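3.2 Where people sit and how long they stay

The second part of the survey dealt with seating in the main living room. Households in Ternano and Goren were sent the same form, which asked what kinds of seats were in the room, how old they were, who used them and at what times of day. In all, 1,039 forms came back, and 994 of them were complete enough to use. The rest were set aside, mostly because the page on times of day had been left blank.

We used a simple grouping for the seats. A sofa was any seat with a back made for two or more people. An armchair was a padded seat for one person with arms on both sides. Dining chairs, stools and floor cushions were grouped as "other", although we kept the written notes so that they could be looked at separately. Built-in window benches caused some trouble. They are common in the older houses of Goren, and people there often wrote them down as sofas. We moved them to "other" where the notes made this clear and left them alone where they did not.

Sofas also differ in shape, and this matters for the questions on posture. A deep seat with a low back invites people to lie down or pull their feet up, while a shallow seat keeps them upright. We asked people to choose between "mostly flat and plain" and "made up of separate cushions", with a space for further remarks. Figure 2 shows a seat of the first type.

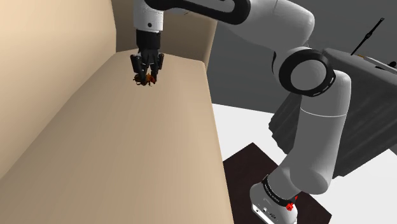

Figure 2. A plain beige sofa with a smooth seat, a tall backrest and no separate cushions (rendered view).

People with the plain type tended to report longer periods of lying down, mainly in the early evening. Those with separate cushions more often said that each member of the household had a fixed place. The two answers may be linked. A gap between cushions marks out one person's share of the seat, and several people wrote that they did not like sitting across it. On a plain seat there is no such mark, and people seem to spread out or move along as others come in.

Age of the sofa had less effect than we had expected. Older seats were described as softer and lower, but the time spent on them was much the same as on newer ones. What did matter was where the sofa stood. Seats facing a window were used more in the morning, and those with their back to a door were used less at every time of day. This agrees with the earlier Friesen survey, which covered 3,000 households but asked only one question about position in the room.

There were some differences between the two towns. In Ternano, living rooms are small and the sofa is often the only padded seat, so visitors and family share it. In Goren, armchairs are more common and are often kept for older members of the household. Several forms from Goren mentioned an armchair that had been passed down with the house.

The form has clear limits. It relied on people remembering an ordinary evening, and it was sent out in January, when more time is spent indoors. Summer use may look quite different, above all in Goren, where many houses have a covered porch. We also did not measure seat depth or height — the Futton form, which we had first planned to use, asks for both, but it proved too long for a postal survey. Section 3.3 turns to lighting in the same rooms.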